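Skunbridge Orchard Notes

Tasting and picking records for old and local pear varieties

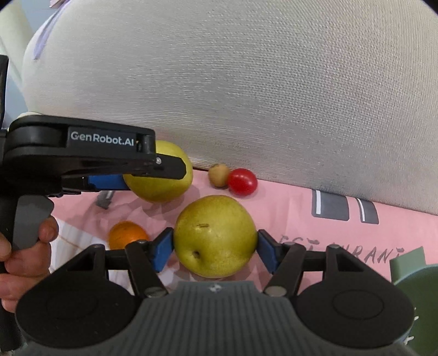
The records cover fruit grown on the allotments and back gardens of Skunbridge, plus a short row of trees at Ladum that were planted from Skunbridge grafts. Each row in the main table is one tasting of one variety from one tree. The notes started as a paper notebook and were typed up over two winters, so the early entries are shorter than the later ones.

What is in the folder

tastings.csv – the main table, 1,326 rows
trees.csv – one row per tree, 139 rows
varieties.csv – names, other names and where the graft wood came from
notes.txt – remarks that did not fit anywhere else

Of the 139 trees, 131 have fruited at least once while records were kept. The other eight are listed in trees.csv with the fruited column set to no. They have no rows in the main table.

Columns in tastings.csv

tree_id: matches the same column in trees.csv
variety: the name used locally, spelled as in varieties.csv
month_picked: month only
days_stored: days between picking and tasting, in a cool shed unless the remarks column says otherwise
firmness: 1 (soft) to 5 (hard), judged by thumb at the neck
sweetness: 1 to 5
grit: 0 for none, 3 for a lot
use: eat, cook, perry or none
remarks: free text, often blank

Scores are personal opinion. The same people did most of the tasting, but not all of it, and no attempt has been made to even out the differences. A sweetness of 4 in the early rows is probably nearer a 3 in the later ones. If you want to compare varieties, compare within the same season.

Names

Local names are a mess. Hinar is used at Skunbridge for a long, late cooking pear, and at Ladum for a rounder one that ripens a month earlier. They are entered as Hinar (S) and Hinar (L). Kermani is a single variety as far as we can tell, although two of the trees under that name drop their fruit much sooner than the rest and may turn out to be something else. Where a tree has lost its label and no one could agree, the variety is given as unknown.

Storage

Late varieties were laid on slatted trays, not touching, and checked weekly. Anything with a bruise was eaten first or stewed, and does not appear in the table. This makes the keeping times look better than they would be for a whole crop. The longest recorded is a Hinar (S) still sound in February.

Known problems

31 rows have no storage time. These are left blank. Please do not read them as zero.

Firmness was not recorded in the first season.

Some trees were regrafted partway through. They keep the old tree_id with a letter added, so 40 and 40b are the same trunk.

The cook and perry labels overlap. Several perry pears were also stewed, and only the first use was written down.

Use and changes

You may copy and reuse the tables for any purpose. A mention of Skunbridge Orchard Notes is welcome. Corrections to variety names are the most useful thing to send, especially with a note of where the original tree stands. New tastings are added once a year, after the last of the stored fruit has gone.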